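Rellus users board > Data and training > Sim demos: how many is enough for one task?

9 posts

mudflap_ty
Original poster

OK so I've been teleoperating my sim Panda every night for weeks and I'd love a sanity check from people who've done this longer than me. The task is dead simple on paper. Pick the thing up off the white table, drop it in the cardboard box, done. I have 1,138 demos recorded, all keyboard and mouse because I'm cheap, and the policy I trained on them still hovers over the object like it forgot why it came.

My gut says record more. My wrist says please don't. What would you do?

pinecone_radio

How many of those did you throw out? When I did my first set in Peler I kept every single one, including the ones where I stopped halfway to scratch my nose, and the policy learned to stop halfway too. Long pauses right above the object are poison. Go look at your action logs just before the grasp and I bet you find a bunch of near zeros.

mudflap_ty

Threw out zero, gulp. I figured a success is a success. And yeah, I pause there every time, I'm checking whether the fingers are lined up before I commit. Grabbed a view from the start of tonight's session so you can see what I'm working with.

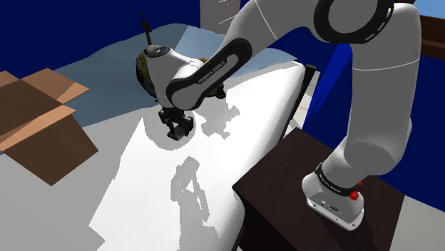

Nokolholm, May

(Sorry, the board sticks my profile location and month under every upload, no idea how to turn it off.) Anyway, look where the hand is. From this side it covers a good chunk of the object, and this is the only view I give the policy! I know where the object is when I'm driving because I can orbit around. The policy can't do that.

gristmill88

There's your problem and it has nothing to do with how many demos you have. You're making decisions with information the policy never gets. Add a wrist view, replay your saved actions to render the new images, and train again. You don't have to re-record anything if your sim replays the same way twice.

pinecone_radio

Half agree. A wrist view helps but it won't fix the pauses. If the data says "sit still over the object" then a second camera just gives it a nicer look at the object while it sits there.

gristmill88

The pauses are there because he's hunting for a good angle. With a view that shows the fingers, the policy can at least learn when the pause ends. Right now it has no clue, so it sits. I had the same hover in Radwan and the wrist view fixed it on 1,329 demos with no trimming at all.

pinecone_radio

Well, mine didn't get fixed that way, so we'll have to disagree. I trimmed mine and the hover went away with one fixed view. Different task though, mine was pushing and not picking, so take that with some salt.

tallow_and_wick

Can I throw in a third thing? That round lumpy object. Are you moving it between demos? I'm asking because my first big set was 1,394 demos and I'd only nudged the start pose by a tiny bit each time. It looked great until I put the object on the other side of the table, and then the arm went straight to the old spot and grabbed air. Same for the box, if you ever want it anywhere except the left side. I'd rather have 100 demos spread all over the table than a huge pile from one corner.

Also watch your shadows. Yours look pretty crisp, and if the light never changes I'd worry that the policy leans on the gripper's shadow to judge height. I vary the light direction every few demos now - takes no effort and I've had fewer weird failures.

mudflap_ty

Ugh, the object moves but only within a little patch in the middle. I never thought about the shadow thing at all. I steer by the shadow myself when I'm coming down, so of course that's baked into everything I recorded.

OK, plan for the weekend. First I replay everything with a wrist view added and train on that, no trimming. Then I trim the pauses and train again, so you two can stop arguing (or start arguing with numbers). After that I record a fresh small batch with the object all over the place and the light moving. Does anybody have a decent cutoff for what counts as a pause? I was going to go with half a second of almost no motion, but I don't want to chop the part where the fingers close.

pinecone_radio

Half a second is fine. Just count the gripper command as motion and the closing part stays in. And keep the untrimmed copy somewhere safe, I overwrote mine and I'm still mad about it.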